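遠隔操作・手動教示によるロボット実演 よくあるご質問

Lorkanoの実演プログラムに関心をお寄せいただき、ありがとうございます。ロボットに手で、あるいは離れた場所から操縦して作業を教える「実演」に、初めて参加される方からよくいただくご質問をまとめました。少し長いページになってしまいましたが、お茶でも飲みながら、気になるところだけ拾い読みしていただければうれしいです。

ロボットを触ったことがまったくないのですが、参加できますか

はい、どうぞ安心していらしてください。これまでの参加者の多くは、ロボットに触るのがその日初めてという方でした。プログラムを書く場面は一度もありませんし、専門用語の試験のようなものもありません。普段の暮らしで、引き出しの中から目当てのものを取り出したり、布巾をたたみ直したりしている、あの手の感覚をお借りしたいのです。ゲーム機が得意な方は最初の慣れが早いようですが、途中からはあまり差がなくなってきます(ゆっくり丁寧に動かす方の記録のほうが、あとで使いやすいこともよくあります)。

「手で教える」のと「遠隔で教える」のは、どう違うのですか

手で教えるほうは、アームの先のあたりに直接手を添えて、行かせたい場所まで導いてあげるやり方です。自転車の練習で、後ろから荷台を支えて一緒に走るのに少し似ているかもしれません。力の加減が手に伝わってくるので、物に触れる瞬間の具合がつかみやすいという声をよく聞きます。

遠隔のほうは、操縦席に座って手元の操作器を動かし、アームにその動きをなぞってもらいます。画面越しに見ることになるので、奥行きの感覚に戸惑う方が多いのですが、グリッパーの陰に自分の手が入らず、作業そのものがきれいに記録に残ります。どちらが上ということはなく、作業によって使い分けています。ご希望があれば申し込みのときに書き添えてください。

どちらのやり方になるか、自分で選べますか

できるだけご希望に沿うようにしています。ただ、その週に集めている作業の種類によっては、片方だけの日もあります。予約の確認メールに「手動」または「遠隔」と書いてありますので、ご都合に合わなければ遠慮なくご返信ください。別の日に振り替えます。

会場はどこですか

Dridportの本館と、Zevbergの分室の2か所です。Zevbergでは遠隔の操縦だけを行っていて、アーム本体はDridportに置いてあります。離れた町から操縦するというのは、説明を聞くだけだと少し不思議な感じがするようですが、座って十数秒もすれば、みなさん普通に物をつかもうとしていらっしゃいます。駐車場はどちらにもあります。Dridportのほうは入口がわかりにくく、正面の大きな門を通り過ぎてから左に入ります。

1回の参加でどのくらいの実演をするのですか

ひとつの作業の始まりから終わりまでを1本と数えて、半日でおよそ100本が目安です。こう書くとずいぶん多く聞こえますが、短い作業ばかりですし、途中に休憩が何度も入ります。数をこなすことが目的になってしまうと動きが雑になりがちなので、疲れたらそこで終わりにしてくださって構いません。少ない本数で帰られた方に、こちらから何か申し上げることはありません。

どんな作業を教えるのですか

いちばん多いのは、箱や容器の中に入れたいくつかの物から、指示されたものをつかんで持ち上げ、決まった場所に移す作業です。道具、布、小さな容器など、形も硬さも違うものを取り混ぜています。固いものばかりだと、ロボットがつかみ方をひとつしか覚えてくれません。布が一枚混じるだけで、どこをつまむか、どの向きで近づくか、急に考えることが増えて、教える側としてもなかなか楽しいところです。

ほかに、物の向きを変える作業、容器の隅に寄ったものを中央へ引き出す作業などもあります。こちらは慣れた方にお願いすることが多いので、2回目以降のお楽しみにしていただければと思います。

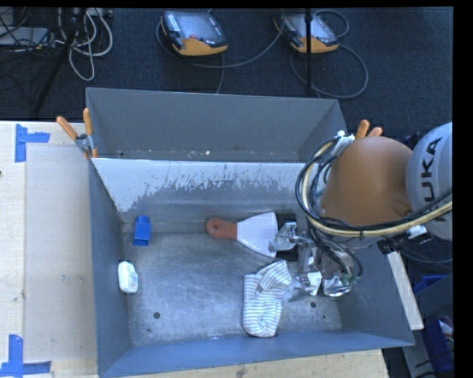 Dridport、2023年6月3日
金属容器を使う作業について、お問い合わせが増えてきましたので、この先の項目を書き足しました。すでに予約をお済ませの方も、当日までに一度目を通していただけると助かります。以前の版を印刷してお持ちの方は、お手数ですが差し替えをお願いします。

金属の容器から物を取るときのコツはありますか

まず、壁との距離に気をつけてみてください。側面が斜めになっている容器では、上から見て余裕があるつもりでも、グリッパーを下ろしていくにつれて壁が近づいてきます。白い小さな容器のように壁際にあるものは、真上からまっすぐ行こうとせず、少し手前で止まって、開いた指の向きを確かめてから下ろすとうまくいきやすいです。

床面が光を反射するのも、最初に戸惑われるところです。画面で見ていると、反射と実物の境目がわからなくなることがあります。そんなときはアームを少しだけ動かして、見え方がどう変わるか確かめてみてください。迷っている時間が記録に残ってもまったく問題ありませんので、どうぞ落ち着いて。

スクレーパーは柄と刃のどちらをつかむのですか

指示書に「柄」と書いてあれば柄を、何も書いていなければどちらでも結構です。赤茶色の柄は太さがあってつかみやすい反面、端のほうを持つと刃の重みで傾いてしまうことがあります。刃の側は平たいので、床に寝ているときは指を差し入れる角度が難しくなります。同じ持ち方ばかりが続かないように、何本かに一度は変えてみていただけると、後の学習にとても役に立ちます。

布がうまくつかめません

これは本当に多いご相談で、担当者も毎回苦労しています。縞模様の布のようにたたんであるものは、折り返して浮いている部分があれば、まずそこを狙ってみてください。平らな面の真ん中を押さえてつまもうとすると、指が滑って布の上をなでるだけになりがちです。一度でつかめなかったら、そのままやり直してくださって構いません。失敗してから立て直すところまで入った実演は、きれいに一回で終わったものとはまた違った価値があるんですよ。

持ち上げたら形が崩れてしまった、というときも、そのまま続けてください。たたみ直しが必要かどうかは指示書に書いてあります。

容器がずれたらどうなりますか

作業に使う金属容器は、オレンジ色の持ち手のクランプで留めてあります。それでも強く押し続ければ動くことはありますので、「あれ、さっきと位置が違うな」と感じたら、遠慮なく手を止めて係の者に声をかけてください。台の木の面に青いテープが貼ってありますが、こちらは剝がさないようお願いいたします。

もしロボットを何かにぶつけてしまったら

軽く当たるくらいのことは、毎日のように起きています。どうか気に病まないでください。強い力がかかるとアームは自動で止まる設定になっていて、再開は係の者が行います。ティーチペンダント(画面の付いた、ロボット用の操作盤です)には赤いボタンがありますが、使い方は当日の最初に必ず実機でご説明しますので、説明が終わるまでは触らずにお待ちください。破損があっても、通常の実演の中で起きたことであれば、参加者の方に費用をお願いすることはありません。

服装や持ち物に決まりはありますか

手動の回は、アームのすぐそばに立ちますので、袖口の広がった服、長いストールやネックレスは避けてください。髪の長い方は結んでいただきます(ヘアゴムは受付にあります)。床にはケーブルが通っているところもあるので、かかとの高い靴やサンダルもご遠慮ください。遠隔の回は座ったままの作業ですから、楽な服装で大丈夫です。眼鏡が必要な方は、パソコンの画面を見るときに使っているものをお持ちください。飲み物は休憩室でお願いしています。

左利きですが、不利になりますか

いいえ、まったく問題ありません。遠隔の操作器は左右どちらでも使えますし、手動の回は立つ位置を変えれば済みます。むしろ、左利きの方の近づき方は記録の中でまだ少ないので、大歓迎です。受付で一言お知らせください。

記録されるのは何ですか。顔や声は残りますか

残るのは、アームの関節の動き、グリッパーの開閉、作業台に向けた固定カメラの映像です。カメラは容器とその周りが写る向きに据えてあります。手動の回では、手や腕が映像に入ることがありますので、気になる方は長袖と手袋をお貸しします。音は録っていません。お名前は予約の管理だけに使い、実演の記録とは別に保管しています。

やっぱり自分の記録を消してほしい、と思ったら

参加後でも削除を申し出ていただけます。お帰りのときにお渡しする参加番号を添えて、お問い合わせ窓口までご連絡ください。すでに学習に使った後の場合、できあがったモデルから影響だけを抜き取ることはできないのですが、元の記録は消し、次の学習からは外します。この点は同意書にも同じことを書いてありますので、署名の前にゆっくりお読みください。急かしたりはいたしません。

集めた実演は、どのように使われるのですか

物をつかんで移す動きを学ぶための、Backlundという計画で使います。最初のまとまりとして1,000本を目標にしていて、そろったところで一度学習にかけ、苦手な物や苦手な置き方を探します。そこで見つかった弱いところが、次の募集の作業内容になります。たとえば「布と道具が近くにあると迷う」といった具合です。ですから、前回と似たような作業をまたお願いすることもあるのですが、こちらとしてはちゃんと続きになっています。

自分が教えたロボットが動くところを見られますか

はい、8月にDridportで見学の日を設ける予定です。参加してくださった方には先にご案内をお送りします。うまくいくところも、同じ場所で何度も空振りするところも、そのままご覧いただくつもりです。お子さんの同伴も歓迎ですが、柵の内側には入れません。

子どもでも実演に参加できますか

申し訳ありませんが、実演への参加は成人の方に限らせていただいています。見学の日には、小型の練習機を操縦できる席を用意したいと考えているところです。

1回に何人くらい参加しますか

各回6名までです。操縦する方は一人ずつ交代で、待っている間は見ていても、休憩室で休んでいてもご自由に。人の操縦を横で見るのはなかなか勉強になるので、係の者としては最初の何本かだけでも見ていただくことをおすすめしています。

予約の変更や取り消しはどうすればよいですか

確認メールにある変更用のリンクからお手続きいただけます。前日までの変更はリンクから、当日の朝に体調が悪くなったときなどはお電話をください。取り消し料はいただいていません。連絡なしでお休みになると、待っていらっしゃる方に席をお回しできなくなってしまうので、短いひとことで構いませんから、お知らせいただけるとありがたいです。

載っていない質問があります

お問い合わせ窓口へお気軽にどうぞ。会場の場所や持ち物のことでしたら電話が早く、作業の細かい話や記録の扱いについてはメールのほうが、担当者からきちんとお返事できます。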